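News > Local Business > Food and Grocery

Jarkum switches its snack boxes to returnable tubs

Jan 12, 2021

Jarkum, the mail-order grocery firm, will stop sending out its monthly snack orders in cardboard and will pack them in clear plastic tubs that customers hand back at the next delivery. The change applies to all snack orders placed from this week on. Orders already paid for will go out in cardboard until the remaining stock of boxes is used up.

The company said it sent out 3,331 snack orders last month, its highest total for that part of the business. Nearly all of them went to homes and small offices. Jarkum expects to reach 4,000 a month by the end of March, when a second delivery route opens on the east side of town.

Jocelyn Lapointe, who runs the packing side at Jarkum, said the boxes had become a problem as order sizes grew. Bags of chips, crackers and dried fruit are light, but they take up a lot of room, and the cardboard bulged at the sides when it was filled to the top. Boxes at the bottom of a stack came back crushed often enough that the firm was sending replacements every day.

"A bag of chips is mostly air, and you can't get the air out," Lapointe said. "So you either leave space in the box or you break the chips. With the tubs we can stack them and the weight sits on the rim."

The tubs come from Stondotex, which already supplies storage containers to several food businesses in the area. They have see-through sides, so drivers can check what is inside without opening them. Each one will carry a removable label with the order number. Jarkum did not say what it is paying for them. Customers will be charged a deposit on the first order and will get it back when they close their account or return the tub without ordering again.

Hashini Gazi of Stondotex said the firm had made two sizes available and that Jarkum had settled on the smaller one for now. A larger tub would have held a full office order, she said, but it was awkward to carry up stairs and did not fit the shelving in Jarkum's vans.

Returned tubs will be washed at the old Lombardi bakery building, which Jarkum has rented since last spring. The building still has its big sinks and floor drains from the bakery, and the firm has added drying racks along the back wall. Tubs that are cracked or badly scratched will go back to Stondotex.

Packing itself is done separately from the washing. The biggest change for staff is in the order things are put in. Under the old system, bags were dropped into the box as they came off the shelf and a sheet of paper was laid on top. Now the bags for each order are first laid out on a white work surface next to the tub and checked against the slip. Only then are they placed in it, with the stiffer packages on their ends along the sides and the soft ones in the middle. Anything that crumbles goes in last.

Lapointe said the white surface was chosen to make labels easier to read. Many of the snack bags have shiny printing, and on the old brown counters it was easy to pick up two flavors that look alike.

Réjean Gill, who trained the packing staff on the new method, said it was slower at first. People who had been filling boxes for years were used to working fast and had to be told to stop and turn each bag over to look for the date. He said most of them had their speed back after a few shifts.

"The bags slide," Gill said. "You put three of them up against the side and the fourth one knocks them down. You learn to hold one back with one hand and feed the next one in."

The firm has also changed how it handles bags that look damaged. A wrinkled bag is fine as long as it is sealed, and it goes into the tub as usual. A bag with a split seam is set aside and the order is held until there is another one on the shelf. Before this, packers were allowed to swap in something similar, and the substitutions were the main cause of complaints last year - more than late deliveries.

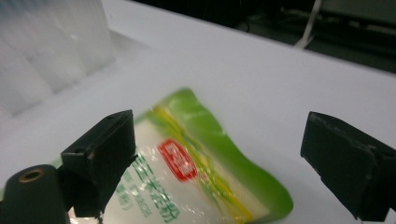
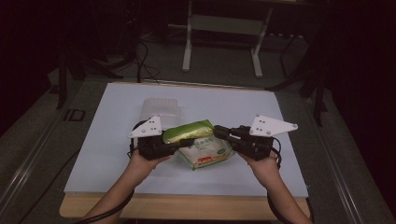
Customers who took part in a trial before the holidays were mostly in favor of the new containers. The trial covered 45 households on the west side of town, and each of them received two deliveries in tubs. Gifty Agyeman, who was one of them, said her first order arrived with nothing crushed and that she had kept the tub on a kitchen shelf until the driver came back for it.

She was less happy with the lid, which she found hard to get off. "I ended up using a spoon," she said. Jarkum said it had heard the same thing from other customers and that drivers would now leave the lid snapped down on two sides only.

A few households in the trial did not return their tubs on time. Lorne Ouellet, who drives the west side route, said the usual reason was that people had put something else in them. He has been asked to wait while a customer emptied out toys, and another time while someone moved a week's worth of onions.

"They're handy, I get it," Ouellet said. "I tell them they can keep it if they want, they just lose the deposit."

Customers who would like to keep a tub for good can do so by telling the driver or noting it on their next order. The deposit then counts as the price. There is no limit on how many can be kept, but the firm asks people not to use them in the microwave.

The label on each tub is printed with software from Cidex, which Jarkum also uses for its stock list. When a tub comes back, the old label is peeled off before washing and the order is marked closed. If a tub has not come back after two deliveries, the deposit is taken automatically and a notice is sent by email. Customers without email will get a note with their next order.

Other parts of the business are not affected. Fresh produce will still be sent in crates, and frozen goods in insulated bags. Jarkum looked at using the tubs for baking supplies as well, but sacks of flour and sugar were too heavy for the smaller size. Lapointe said the larger Stondotex tub might be tried for those orders later in the year if the shelving in the vans is replaced.

Leftover cardboard boxes, once they are no longer needed, will be given away flat at the Lombardi building while supplies last. The side door is open from 9 a.m. until noon on packing days. People who want more than a few are asked to call ahead so they can be tied in bundles.

Standing orders will be moved to the tubs without any action by the customer, and the deposit will appear as a separate line on the next bill. Anyone who does not want a tub can ask to have snack orders sent in paper sacks, though Jarkum said it would not replace items broken in those deliveries.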